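Home / Green Living / Around the House: How to cut down on water waste at home

Most of the water that comes into a house goes out again within minutes. A fair bit of it does no work on the way through. Treating and pumping that water takes energy, and in a dry summer it comes out of the same rivers and dams that fish, birds and farms rely on. The tips on this page are small jobs for the kitchen, laundry and workshop. None of them needs a plumber, and most can be done on a free afternoon.

Find the leaks first

Turn off every tap in the house, make sure the washing machine and dishwasher are not running, and read the water meter. Leave everything off for 2 hours and read it again. If the numbers have moved, water is getting out somewhere.

The toilet is the usual culprit. Put a few drops of food colouring in the cistern and don't flush for half an hour. Colour in the bowl means the seal at the bottom of the cistern is worn. Hardware shops sell replacement seals, and it helps to take the old one with you so you can match the size.

A dripping tap normally wants a new washer. Turn the water off at the mains, open the tap to let out what is left in the pipe, and put the plug in the basin before you undo anything. Small screws go down drains very easily. If the tap still drips with a new washer, the metal seat underneath may be pitted and will need to be reground or replaced.

In the kitchen

Keep a jug or bucket beside the sink and catch the cold water that runs while you wait for the hot. It is clean and can go in the kettle, on the pot plants or into the dog's bowl.

Wash vegetables in a bowl and not under a running tap. The leftover water is fine for the garden, grit and all. Scrape plates into the compost before they go in the dishwasher and skip the rinse. Run the machine only when it is full, and clean the filter often, as a blocked filter leaves food on the dishes and you end up washing them twice.

If you wash by hand, do the glasses first, then cutlery, then plates, and leave greasy pans until the end. One sink of water will usually see you through.

Cleaning benches, tables and floors

A lot of household cleaning can be done with a damp cloth and very little else. Dust first with a dry microfibre cloth, then go over any sticky spots with one that has been wet and well wrung out. Change to a fresh side of the cloth as each one gets dirty. Wooden furniture does better with less water in any case, and should be wiped dry afterwards.
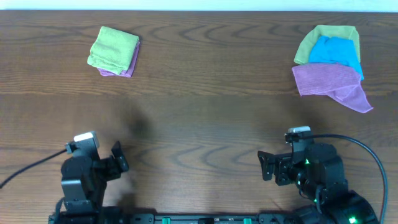 Green and purple microfibre cloths, folded on a wooden table.

Microfibre is a plastic, and it sheds tiny fibres in the wash. Shake cloths outside, wash them only when they need it, use cool water and leave out the fabric softener, which clogs the fibres and stops them picking up dust. Line dry them. Old cotton T-shirts and flannelette sheets cut into squares will do most of the same jobs, and the worn-out ones can be kept for oily work in the shed.

For floors, fill the bucket a third of the way. Sweep or vacuum properly beforehand and the mop water will stay usable for longer.

In the laundry

Wait for a full load, or set the water level to suit a smaller one. Jeans and jumpers can be worn several times between washes if they are aired overnight. Treat a stain on its own at the tub and hang the rest of the garment back up.

If you want to use rinse water on the garden, choose a detergent low in salt and phosphorus. Keep the water off vegetables that are eaten raw, move it around so that one bed doesn't get all of it, and don't store it overnight. Check your local council rules too, as some places don't allow it.

Outside and in the workshop

A 200 litre barrel under a downpipe fills quickly in a decent storm. Fit a tight lid and fine mesh over the inlet to keep out mosquitoes and leaves. Stand it on a level base before it fills, as it will be far too heavy to shift later.

Rinse paint brushes in two jars instead of under the tap. Work most of the water-based paint out on newspaper, wash the brush in the first jar and finish it in the second. Let the first jar settle overnight, and use the clearer water on top for the next clean-up. Dried sludge goes in the bin. Solvents and oil paint should never go down a drain or onto soil, so take them to a chemical drop-off day.

Water the garden before 5 in the morning if you have a timer, or otherwise in the evening. A layer of mulch will keep the soil damp well into the following day.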